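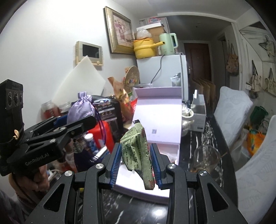
Rūta Baranauskienė, sensory bench lead, Vukincombe tea room

**Monday, September - steeping bench, green teas**

Started 8:20 with the kettle check. The old one still overshoots when set to 80 C, so everything this morning came off the small kettle with the probe in the spout. Probe read fine in ice water. The cord is getting stiff near the plug; added to the repair list.

Leaf is the Vusham spring lot, same as last week. Green foil single-serve packets, opened one at a time and weighed on the small balance before use. Jong-dae asked whether we should pool them into a jar to even things out. I said no for now. The question is what someone gets when they open one packet at home, so the spread between packets is part of the result.

Water: filtered tap in the morning, the softened supply after lunch. Cecilia took hardness strips on both and the numbers are on the clipboard. I'd like to repeat the softened set, as the filter housing was changed Friday and I don't know how much it was flushed.

Method, unchanged except for the rinse:

- 2 g leaf, topped or trimmed to weight
- lidded white cups, warmed and emptied
- pour at 80 C, lid on right away
- pull at 1, 2 and 3 minutes, strain into the tasting bowls
- no rinse on set A, 5 second rinse on set B

Tasting notes (me, Cecilia, Mi-kyung; blind codes by Jong-dae):

Set A, 1 min - thin, sweet, a little like pea pods. Mi-kyung got chestnut, I didn't.

Set A, 2 min - best of the morning for all of us. Some grip at the sides of the tongue, goes away quickly.

Set A, 3 min - bitter up front. Cecilia would still drink it. Color noticeably deeper than last week at the same time, could be the cup swap.

Set B, 1 min - flat. The rinse takes too much out of a leaf this small.

Set B, 2 min - close to A at 1 min. We mixed these up on the second pass.

Set B, 3 min - fine, less bitter than A, also less of everything else.

Softened water, set A only: duller at every time, and a slick feel that all of us wrote down separately. Not using these for the write-up until the flush question is settled.

One cup was lost at 2 minutes in set B when the strainer slipped. Redone from a fresh packet, marked R on the sheet.

Đạt came by at 2 and thinks we are pouring too hard and breaking leaf. Tried a slow pour down the cup wall on two spare cups. Less dust in the bowl, taste the same to me, but by then I'd had a lot of tea and would not trust it - repeat early in the day.

To do:

- slow pour against normal pour, set A, 2 min only
- run the softened line for 20 minutes, then new strips
- ask Natanov for their harvest week, the sheet they sent only says spring
- new strainer, finer mesh
- wash bowls with plain soda, the lemon soap still smells

Leftover leaf is in the tin on the second shelf. Please don't use it for staff tea, I need the weight for Cecilia's moisture check.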